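Plarden Wall-Mounted Clothes Airer
Section 4: Fitting the airer to the wall

Read this section through once before you start. Fitting takes most people an hour, plus the time needed to find the studs. You will need a second person from step 6 onwards.

The instructions cover the standard model with 9 rails. If you have the short model, use the bracket spacing printed on the inside of the carton lid and skip step 3.

4.1 Choosing a position

The airer can go in a laundry, bathroom or covered verandah. It isn't suitable for an open balcony or anywhere it will get direct rain.

Allow 200 mm of clear wall above the mounting plate so the arms can swing all the way up when the airer is folded. When open, the airer reaches 745 mm from the wall. Check that a door or window won't hit it, and that you can still get to the washing machine and the tap.

CAUTION: Do not fit the airer above a gas or electric heater, cooktop or heated towel rail.

CAUTION: Water pipes and cables often run straight up or down from taps, switches and power points. Check the wall with a detector before drilling.

4.2 Wall types

Timber or steel studs: fix directly into the studs with the long screws supplied (bag B).

Brick or concrete: use the masonry plugs in bag C. Drill into the brick and keep clear of the mortar joints.

Plasterboard between studs: not suitable, even with hollow-wall anchors. If the studs don't line up with the plate, screw a dressed timber batten across two studs first and fix the airer to the batten.

Tiled walls: use a tile bit with the hammer action switched off until you are through the glaze. Masking tape over the mark will stop the bit from wandering.

4.3 Fitting

1. Unpack the airer and leave the transport strap on. The arms are sprung and will open quickly if the strap is cut early.

2. Tape the paper template to the wall at the height you want. A comfortable height for the front rail is just above the shoulder of the person who will use it most.

3. Level the template along the printed centre line, then mark the outer holes first and the middle ones after.

4. Take the template down and drill the holes. For masonry, drill 10 mm deeper than the plug and clear the dust out.

5. Push the plugs in until they are flush. Start the 2 upper screws and leave the heads standing a few millimetres proud of the wall.

6. With your helper taking the weight, hang the plate on the upper screws by its keyhole slots and let it drop into place.

7. Put in the lower screws. Tighten all the screws by hand, working from one side to the other. Don't use an impact driver.

8. Cut the transport strap while your helper holds the front rail, and lower the arms slowly.

9. Open and close the airer several times. Both arms should move together and lock with a click.

Note: If one arm lags behind the other, the plate is probably twisted. Loosen the lower screws by half a turn, open the airer, and tighten them again.

4.4 Adjusting the tension

Each arm has a tension screw under a grey cap. Turn it clockwise for a firmer movement. Adjust both sides by the same amount, a quarter turn at a time.

4.5 Care

Wipe the rails with a damp cloth. Don't use bleach or cream cleanser. Once a year (April is a good time, before the wet washing moves indoors) check that the wall screws are tight and put one drop of light machine oil on each pivot. Wipe off the extra so it doesn't mark your clothes.

Spare caps, plugs and rail ends can be ordered through Kristiansen Hardware, Pletitby. Quote the model number on the underside of the plate. 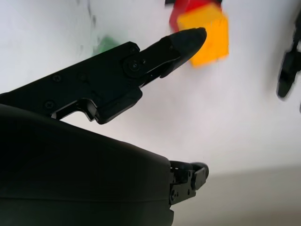
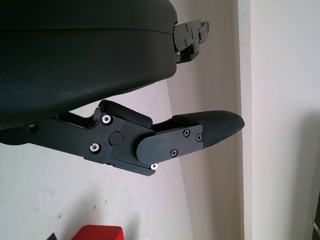
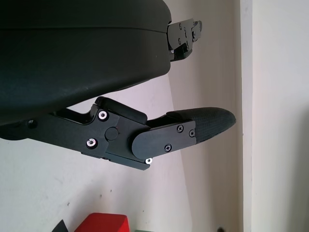 Black plates with small screws, beside a dark rounded housing.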